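Events > Visit reports > Purves open day

Purves open day: what I saw of the Sinano cleaner

Last updated: March

I went to the Purves open day expecting to be sold something, and I was. Purves makes Sinano, a "PC health" program that finds problems on your computer and offers to fix them. About 30 of us would have filled the room. We got 16.

Ross Forsyth ran the demo on a laptop he described as fresh out of the box. Sinano scanned it and reported 598 issues. I asked what they were. Most turned out to be browser cookies and empty registry entries, none of which slow down a computer. The word "critical" was still flashing in red.

Fixing them takes a paid licence. The free version removes six and then asks for your card.

I also asked about Drolon, the toolbar that comes with the installer. Forsyth called it an optional partner offer. It is optional if you choose Custom install and untick 2 boxes, one of them in pale grey type. Eilidh Farquharson, from their support team, was more forthcoming — she admitted that removing Drolon is what most callers ring about.

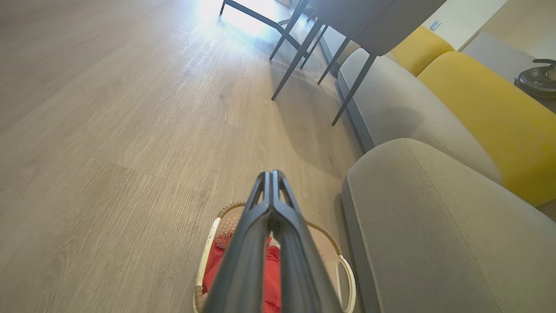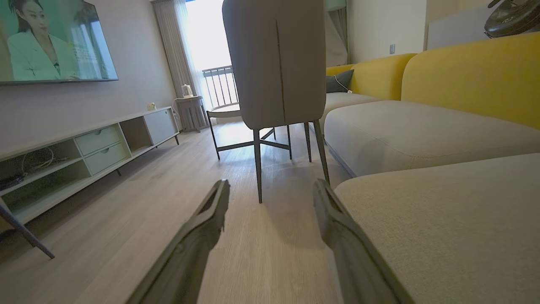 The uninstaller got a quick run at the end. Sinano left the program list, but its scheduled task was still there when I asked them to open Task Scheduler. Forsyth said a later version would sort that out. He wouldn't say which one.

I took the free trial code home and haven't used it. If you already have Sinano, remove Drolon first, then Sinano, then check your scheduled tasks and your browser's home page.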